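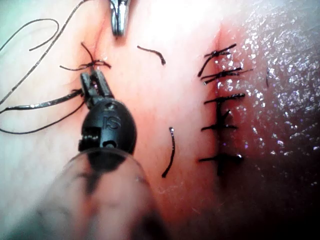

November 29, 2024

**Cimix recalls wrist cable on Estora suturing instruments**

Cimix is recalling 22 needle drivers used with its Estora surgical robot after the drive cable in the wrist slipped on two of them. When the cable slips, the jaws can stay partly closed after the surgeon has given the command to open. The surgeon may then be unable to let go of the thread.

Both faults came up in August during suturing practice at the Lavoie training center. No patients were involved, and Cimix has had no reports of injury.

The company traced the slipping to a crimp on cables supplied by Drolia. Instruments with cables from other suppliers are not affected.

Hospitals and training centers should take the listed instruments out of use now and return them to Cimix. Replacements will ship within 16 days at no charge. The robot itself can stay in service with other instruments.

"If the jaws don't open on command, stop and leave the arm where it is," said Kendra Nguyen, head of product safety at Cimix. "Use the manual release. Do not pull on the thread."

Serial numbers and return labels have been sent to all Estora sites. Sites that have not received them should contact their Cimix service representative.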